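# Resetting the two-arm fruit cell after somebody has improved it

These notes cover the papered cell, the one with two arms on a shared front rail. They assume you already have a login, the key to the isolator and a tolerance for brown floral wallpaper. Jeanie McIver wrote the first version in October. I have taken out the swearing and added the bits about cables.

Allow an hour. Tea is not included.

## 1. Before you touch anything

Press the stop, then wait for both arms to settle. They sag a little when the brakes go on, and the right one sags more, so keep your fingers out from under the wrist.

Then check the mounts. Each base bolts down at the front, and the left one works itself loose after almost 600 cycles. A quarter turn usually does it. If you are getting half a turn or more, write it in the log and tell Theerawat Thaweesak, who keeps a graph.

## 2. Cable slack

Most faults in this cell are cable faults wearing a hat. Look at the left arm's corrugated conduit first. It should loop freely from the base and over the upper link, with enough spare to let the wrist reach the back wall. Too tight and the arm stalls; too loose and it knocks the plate.

The thin leads off the right gripper need more care. Move the arm by hand to its farthest left position and watch the leads the whole way.

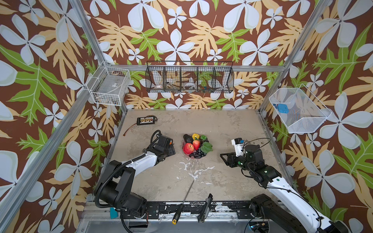 If a lead snags, go back to the nearest clip and feed through a bit more. Don't pull from the gripper end. Eliécer Villanueva pulled from the gripper end, and we bought a new connector and had a meeting.

Joint lights should be green on the right arm. Any other colour means a joint hasn't reported in: power down, count to 8, power up again. Twice is maintenance. Three times is superstition, so stop there and ring someone.

## 3. Gripper cameras

- Wipe the lens with the dry cloth. The wet cloth is for the floor and always has been.
- Check the camera housing for wobble. There should be none.
- Start Skavow and load the arm profile. Error 409 means another copy is already running, nearly always on Sheyla Cuervo's machine.
- Run the camera check with the arms at home, then again with both reaching in.

If the second check fails and the first passed, go back to section 2. I did warn you.

## 4. Lay out the fruit

The pink plate goes near the middle, within reach of both grippers. It needn't be exact. The whole idea is that the arms cope with a bit of human vagueness, and we have plenty to give them. Put some pieces on the plate and some beside it, and change the mix between runs.
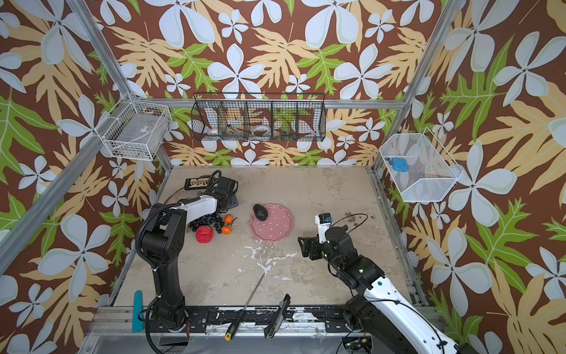
Run the slow pick routine first, at a tenth of normal speed, with a hand on the stop. Watch how the fingers close. They should meet squarely, and if one arrives before the other, redo the gripper zero from the maintenance menu.

Round fruit is the fair test. Anything with leaves is a matter of luck, and Jhosep Giraldo has asked me to say that a failed grape is not a reason to change the settings.

## 5. Hand it back

Tools belong in the baskets. I have written that sentence in every version of this page and look forward to writing it in the next.

Reset the cycle counter, note the old figure, and sign. Full service is due at 2,000 cycles, when the belts get looked at and the left base gets its new washers.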